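miranda-cell README
Fudora / Clurthorpe site
last touched 11/21/18, C. Figueroa

Quick notes for whoever picks up the Miranda sim cell next. Written in a hurry, fix what's wrong.

What it is

Simulated two-arm robot in a rendered flat, runs under Nuvuvlow. One robot, body view plus gripper view. No real hardware on this side. Everything below is about setting it up and keeping it going.

What you need

- Nuvuvlow build 106 or later. Older ones load the house but drop the textures on the walls
- the house pack, unzipped next to the configs, NOT inside them
- a decent graphics card. Runs without, but painfully
- 2,173 saved episodes if you want the full replay set. Otherwise skip, the cell comes up fine without them

Bringing it up

1. Start the sim server first and wait for the ready line. If you start the client too early it hangs and says nothing.
2. Load the house, then the robot. Other way round and the base spawns in the floor.
3. Home both arms. Takes around 9 seconds. Don't send anything while they're moving.
4. Open both grippers all the way. Zero the finger readings only after that.
5. Check the views before recording. Body view wants both arms in it, gripper view wants both fingers, open, nothing between them. Tilt in the room is normal for us, leave the camera angles alone. 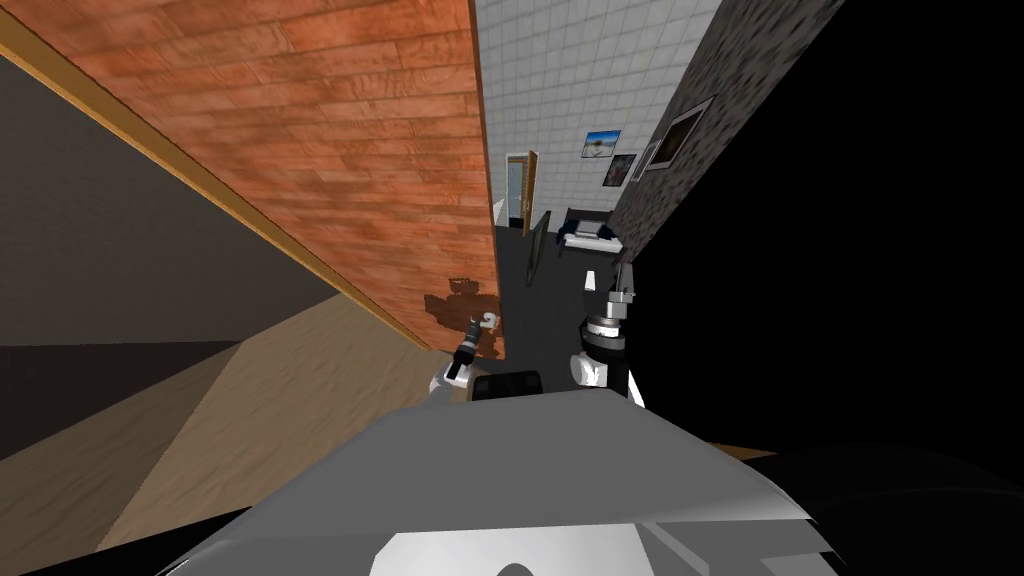
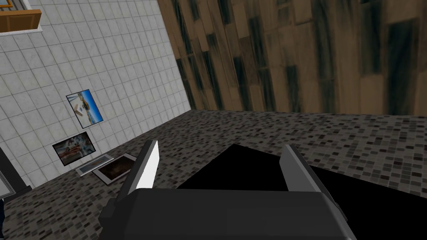 6. Run the short replay. If it finishes, save the state as "clean" and work from a copy of that.

Looking after it

- Restart the server every April or whenever the pack is updated, whichever comes first. Ok, more often than that if memory creeps up
- Clear the log folder. It fills up and the client then fails with a completley unrelated error about joints
- Don't edit the clean state. Copy it. Somebody will still edit it, so there's a spare on the Clurthorpe share

When it breaks

Black patches in the render: usually missing bits of the house pack. Unzip again, reload. If they're still there the geometry simply isn't in the pack, log where and carry on.

Fingers not level after opening: zeroing was done too soon. Go back to step 4.

Arm shakes at home position: gains file got overwritten. Restore gains_6.cfg, restart the client only, server can stay up.

Gripper goes through a wall: collision is off. Check the flag in the robot config, it resets on every upgrade and I keep forgeting.

Client says "no robot": see step 2.

Known gaps

Shadows on the wood panels differ between cards, so don't compare frames from two machines. Wrist limits are a guess, copied from the old config. No proper test for the second arm yet.

Questions to Covadonga Figueroa, put Miranda in the subject or it gets lost.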